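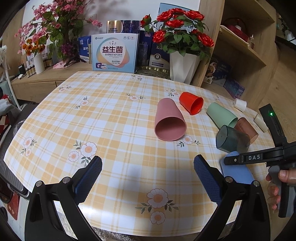

Cup pose estimator, notes on lying cups
October 11, 2024

Task for today: find why the planner refuses so many grasps in the cup clips. I worked on the recordings from the hand-held grippers only, no arm time.

Danylo Mykhailiuk re-exported the set in the morning with the new fisheye calibration. It has 681 clips. I took 74 where every cup is lying on its side, like the start of the plaid tablecloth one, and ran the estimator on the first image of each.

What I see

1. Segmentation is good for the pink and the red cup. The mouth of the pink one is wide and open to us, so the rim ellipse fits well and the axis comes out correct.

2. The translucent brown cup and the dark grey-green one over it become a single mask. The depth inside this mask is not usable. I tried to raise the edge weight in Punard but then the printed flowers start to give small false masks also, so I put it back.

3. The light blue cup is behind the arm of the other gripper. The mask is split into two pieces and the tracker gives two IDs. Our self-mask covers only our own two fingers at the bottom. It knows nothing about a second device.

4. Axis flip. For a lying cup the estimator must decide which end is the base. When it is wrong the error is 180 degrees and the planner wants to come from the wrong side. This explains most of the refusals, more than I expected. In the old code the sign was taken from the gravity vector, this works for standing cups and is meaningless here.

5. The reflection on the yellow cloth, lower left, gave a hole in the depth. No cup is there, so I leave it.

What I changed

The sign of the axis now comes from comparing the width at both ends of the mask, wide end = rim. If the two widths are too close, the estimator returns both hypotheses and the planner checks both. Planning timeout stays at 60 ms per hypothesis.

I added a class "other gripper" to the mask list. Manju Mathur has labels for it from the work in May, she will send me the path. Until then the class is empty and point 3 is still open.

Not done

- Re-run on the full set. The Mosunlow queue is full until tonight.
- Translucent cups. Danylo thinks we should drop depth for them and use only the outline. I am not sure, the outline is also poor when one cup covers another.
- Unit test for the flip. I wrote one for a cup seen from the side, I still need one for a cup with its mouth toward the camera.

Branch is axis-sign-width, not merged. Please do not rebase it before I push the second test.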